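サスラについて

ホーム　料金　集荷　教室　サスラについて　お問い合わせ

サスラ（Sasura）は、掛け布団、敷き布団、毛布、シーツ、枕など、人が横になるために使う布ものを洗う会社です。スーツは洗いません。ワイシャツも洗いません。「ついでにこれも」と差し出されるネクタイも洗いません。商店街には昔からのクリーニング店が二軒あり、どちらも腕がよく、どちらも当社より愛想がよいので、そちらをご案内しています。

代表のローン・ティボドー（Lorne Thibodeau）が会社を始めたのは、布団を洗いたかったからというより、自分の布団を洗ってくれる店が見つからなかったからです。引っ越してきた最初の秋、厚手の羽毛布団を抱えて駅の反対側まで歩き、断られ、抱えたまま戻ってきました。途中で雨が降りました。本人はいまでもこの話を創業の物語として語りたがりますが、社内では「傘の話」と呼ばれていて、最後まで聞いた社員はあまりいません。

社名の由来もよく尋ねられます。候補を書いた紙にコーヒーがこぼれ、読める字がそれしか残っていなかったというのが公式の説明です。染み抜きもする会社として、この説明を公式にしてよいのかという議論は、いまも決着していません。

洗い場のこと

作業場は、もと豆腐店だった建物の一階と裏庭です。床に勾配がついていて、水がよく流れます。不動産屋はこれを欠点として説明し、家賃を少し下げてくれました。こちらは黙って契約書に判を押しました。

奥にある大型の洗濯機を、社内ではマルタウ（Maltau）と呼んでいます。メーカー名ではなく、前の持ち主がそう呼んでいたのを機械ごと引き継いだだけで、意味は前の持ち主も知らないそうです。脱水に入るとき一度だけ深いため息のような音を立てます。点検のたびに業者さんに伝え、点検のたびに「異常ありません」という紙をいただいています。この紙は洗剤棚の横に貼ってあり、だいぶ厚くなりました。

マルタウに入れられないもの、つまり真綿の布団、古い麻のシーツ、誰かのひいおばあさんが縫ったという由緒のある品は、手洗い用の桶に回ります。桶は容量70リットルで、受付カウンターの下に置くつもりで買いました。カウンターの下には入りませんでした。カウンターの高さを105センチに決めたのは代表で、桶を注文したのも代表です。以来、桶は裏口の脇にあり、冬の手洗い担当は裏口の脇で冬を過ごします。

乾燥は、晴れていれば裏庭の竿、そうでなければ室内の乾燥室です。羽毛布団は途中で何度も出して、手でほぐして、また戻します。この作業は見た目がたいへん地味で、見学に来られた方はたいていここで時計をご覧になります。見学は歓迎しています。時計を見ることも歓迎しています。

人のこと

染み抜きを一手に引き受けているのがキッティポン・ブンナーク（Kittipong Bunnag）です。もとは染色工房で色を入れる仕事をしていました。色を入れる側から抜く側に移った理由を採用面接で尋ねたところ、「抜くほうが早く帰れると思った」という答えでした。その後、早く帰った日があったかどうかは尋ねていません。

キッティポンの仕事の半分は、染みの聞き取りです。いつ付いたか、何が付いたか、ご自宅で何をしたか。この三つ目がいちばん長くなります。お客様はインターネットで実にいろいろな方法を見つけてこられます。重曹、酢、歯みがき粉、炭酸水、そしてそれらを全部混ぜたもの。混ぜたものの上にさらに漂白剤を重ねてお持ちになる方もいて、そういうときの受付は、尋問と懺悔の中間のような雰囲気になります（酸性のものと塩素系の漂白剤を一緒に使うのは危険ですから、これだけは冗談抜きでおやめください）。

責めるつもりはありません。怒りもしません。ただ、キッティポンがゆっくり眼鏡を外したときは、そこそこ難しい染みだとお考えください。

受付は交代制です。電話に出た者によって説明の長さがかなり違います。短い説明をご希望の方は午前中、長い説明をご希望の方は午後の遅い時間にお電話ください。代表が出た場合は、時間帯にかかわらず長くなります。

集荷と配達

重い布団を抱えて来ていただくのは、創業の精神に反します。そこで集荷と配達を始めました。便の名前はソンブーン便（Somboon）といいます。「完全な」という意味のタイ語から、キッティポンが付けました。名付けた翌週に車のバッテリーが上がり、名前だけが完全なまま残っています。現在はバッテリーも新しくなりました。

ソンブーン便の車は白い小型のバンで、商店街の坂を上がるのが得意ではありません。坂の上にお住まいの方には時間に幅をもってお伝えしています。玄関先で布団をお預かりし、専用の袋に入れ、伝票をお渡しします。袋の預かり金は1,000円で、袋が返ってくればそのままお返しします。以前は預かり金をいただいていませんでした。あの袋は、ストーブや扇風機をしまうのにとても具合がよいそうです。たいへんよくわかりました。

袋のお戻しは次の集荷のときで構いません。ストーブを出してからで結構です。
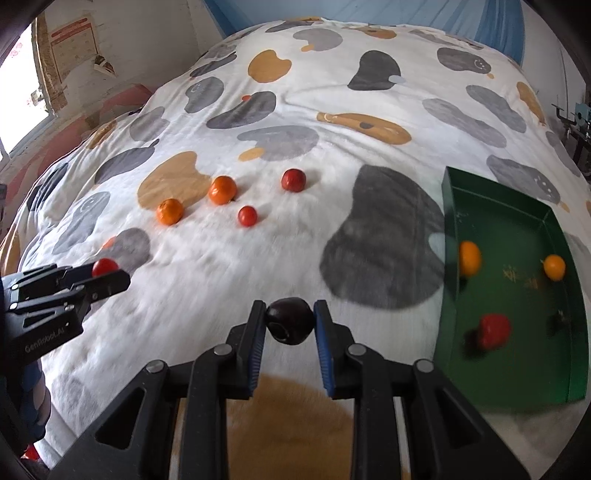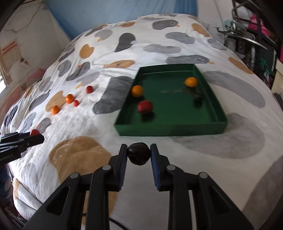

染み抜きのご相談で一年を通して多いのは、飲みものと果物です。どちらも布団の上で口にしなければ済む話だ、と最初の年の案内状に書いたところ、代表の母親から「あなたに言われたくない」という返事が届きました。以後、案内状からその一文は消えています。白地のカバーは、正直なところ、よく頑張ってくれます。1枚目の写真にあるような、濃い灰色と薄い灰色とからし色のもこもこした形が散っていて、そのいくつかが笑っている柄になると、話がややこしくなります。黒に近い色をした丸い実の汁なら、灰色のところに落ちればしばらく気づかれず、笑っている顔の横に落ちれば、その顔に新しい表情が加わります。キッティポンによれば、柄ものの染み抜きで神経を使うのは、染みを抜いて柄を残すという当たり前のところだそうで、薬剤を置く前に必ず目立たない端で色落ちを試します。試した結果、お断りすることもあります。

果物の汁は、付いた直後は薄くても、日がたつと茶色く出てくることがあります。見えなくなったからといって消えたとは限らないので、お預けの際にひとこと教えてください。「たぶんここに桃」といった程度の情報で十分です。実際、伝票の備考欄にはそう書いてあります。ほかに「心当たりなし（夫はある模様）」「祖父の代から」「見なかったことにしたい」などの記載があり、キッティポンはこの欄を読むのを朝の楽しみにしています。

教室のこと

月に一度、閉店後の作業場で「ネロウ（Nelow）」という教室を開いています。家庭で布団カバーや毛布を洗うときの手順を、実際にやりながらお伝えするものです。洗濯表示の読み方から始まり、洗剤の量、脱水の加減、干し方、たたみ方と進みます。

名前は「寝ろ」から来ています。代表は英語のような響きが気に入っているのですが、ご近所の方からは「命令されているようだ」というご感想をいただきました。命令のつもりです。

洗濯業者が家での洗い方を教えてどうするのか、と同業の方に心配されたことがあります。ごもっともです。教室に通われた方のうち、その後ご自宅で全部洗うようになった方も確かにいらっしゃいます。一方で、掛け布団カバーの四隅の紐を全部結ぶ実習を終えて、静かに当社の料金表を手に取られた方もいらっしゃいました。経営としては、それでどうにか釣り合っています。

いちばん人気のある回はシーツのたたみ方です。ゴムの入ったボックスシーツを四角くたたむ、あれです。講師はキッティポンが務めます。代表も一度だけ講師を務めましたが、受講者のほうが先にたたみ終わり、その後は受講者が代表に教えていました。アンケートの評価は、この回が過去最高です。

9月の教室では、夏掛けをしまう前の手入れを取り上げます。汗は目に見えないので油断されがちですが、しまっている間に黄ばみとして名乗り出ます。タオルケットは水で洗えるものが多く、ご家庭でも十分きれいになります。たたむ前に、乾いたと思ってからもう少し干してください。持ち物はエプロンと、洗いたい布を一枚。布団は持ってこないでください。お持ちになった方が以前いらして、その日はソンブーン便でお送りしました。

できないこと

自慢話が続いたので、できないことも書いておきます。

電気毛布の本体は洗えません。ウォーターベッドのご相談もたまにいただきますが、水はすでに入っているので当社の出る幕がありません。中綿が片側に寄ってしまった布団は、ほぐして戻せるものと、側生地をほどかなければ直らないものがあり、ほどく仕事は隣町の布団店にお願いしています。先方の店主は仕事が丁寧で、納期の話になると耳が遠くなる方です。お急ぎの方はその点をご承知おきください。

ペットの毛は、洗う前にできるだけ取っていただけると助かります。全部は無理だと承知しています。猫を飼っている社員の黒い上着を見れば、全部が無理なことは誰にでもわかります。

即日仕上げはしていません。羽毛は芯まで乾かさないと後でにおうので、急いでもよいことがないのです。それでも「今夜寝る布団がない」とお困りの方には、貸し布団をご用意しています。貸し布団は清潔で、暖かく、柄がありません。柄については代表と社員の意見が割れ、割れたまま無地になりました。

料金とお支払い

料金は料金表のページにあります。電話でお尋ねになっても同じ額をお答えします。値引きの交渉は、代表が電話に出た場合に限り成功するという噂が一部のお客様の間に広まっているようですが、現在、代表は電話の当番を減らされています。

お支払いはお届けのときで構いません。仕上がりにご納得いただけない場合は、使う前にご連絡ください。無料で洗い直します。お使いになった後でも、ご連絡はください。そのときは一緒に考えます。

染み抜きは、落ちた程度にかかわらず作業料を頂戴しています。始める前に見込みをお話しし、見込みの薄いものはそうお伝えします。「薄くはなりますが、ご本人にはずっと見えると思います」という説明を、キッティポンは日に何度もしています。付けたご本人というのは、どこに付けたかを忘れてくれないものだそうです。

働きたい方へ

時期によって人を募集しています。布団は重く、夏の乾燥室は暑く、冬の裏口の脇は寒いです。求人票にもこのまま書いたところ、代表は応募が来ないと嘆きましたが、来ました。来た人はいまソンブーン便を運転しています。

経験は問いません。羽毛が舞ってもくしゃみをこらえられること、伝票の字が他人に読めること、代表の傘の話を一度は聞けること。面接は作業場で行いますので、汚れてもよい服でお越しください。スーツで来られても洗えません。

所在と営業時間

坂の下、郵便局の向かい側です。豆腐店の看板の文字がまだうっすら残っていて、いまでも年に何度か豆腐を買いにいらっしゃる方があります。豆腐はありませんが、売っている店はお教えできます。

営業は朝から夕方まで、水曜はお休みです。雨の日も開いています。羽毛布団を抱えて雨に降られた方は、洗うかどうかは後で決めることにして、とりあえず中へお入りください。

最終更新　2025年9月2日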